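Brikard Folding Table, the black one: my review after one winter

I work from home in a one-bedroom place, so my table has to be a desk, a dinner table and a spot to dump the mail. My old one was a hand-me-down with a leg that gave up in March, and I spent way too many evenings reading about tables. I ended up with the Brikard in black. I paid $300 for it at Koo, which felt like a lot for something that folds!

Let me start with delivery, which was pretty painless. One flat box, heavy but okay for a person with a normal back and a hallway with no stairs in it. The legs come attached and folded underneath, so all you do is flip the thing over, swing them out and push each lock until it clicks. The booklet says 20 minutes. I took 30, and part of that was me reading the booklet upside down (the drawings look the same either way, I swear).

The black finish is what I get asked about most. I was worried it would show every crumb, and okay, yes, it does show crumbs. But it wipes down fast with a damp cloth, and I've never had to scrub. There's a little bit of shine to it, not mirror shine, more like a clean chalkboard in a room with the lights on. If you have a window right next to your desk you'll get some glare in the late afternoon. I turned mine a quarter of the way around and that was the end of it.

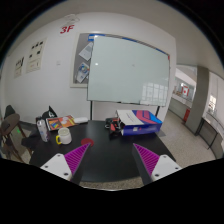

Black top, slight sheen.

Now the wobble, which is the big question with any folding table. With the locks pushed all the way in, it's steady enough to type on. I type hard. My monitor does a tiny shimmy when I really get going, but I got the same shimmy on the old table and that one weighed as much as a piano. Leaning on the short end is a different story. I wouldn't sit on it, and I wouldn't clamp a sewing machine or anything that thumps to that end either.

I also tried the Grorkau table at a friend's place before I bought this. It's cheaper and it's lighter, and the fold is smoother. But the top on that one felt hollow when you set a mug down, kind of a "tok" sound every single time, and I knew I'd lose my mind by lunch. The Brikard is a much quieter table. Funny thing to pay extra for, but I'm at it all day.

Things I don't love: the feet. They're hard little caps and they scratched my floor in the first week. I bought a pack of Drulum felt pads, stuck them on, and had to redo 2 of them when they slid off sideways. A table at this price should come with pads in the box. Also, there's no handle on the underside, so when it's folded you end up hugging it down the hall like a big awkward dog.

Drinks are fine on it, by the way. I'm not a coaster person and I've left cold bottles and hot mugs on it all winter (tea mostly, and way too much of it). I get a ring, I wipe it, it's gone. I did put a pan down once, right off the stove, on a folded towel, and there was no mark. I'm not going to try it without the towel!

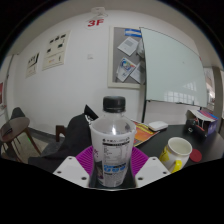 Mine's the same table in black and I'd warn people about the locks, because one of them got stiff after a few months of folding it every night. A drop of oil fixed it, but I'd still check them before you put a computer on top. – reader comment

Good tip, and I should say I only fold mine when I have people sleeping over, so my locks have had an easy life. If you plan to fold it daily, maybe play with the store model a bunch first. Koo had one set up near the back when I went, and they let me fold and unfold it as much as I wanted.

I'd buy it again, with the felt pads in the cart this time. Four stars from me.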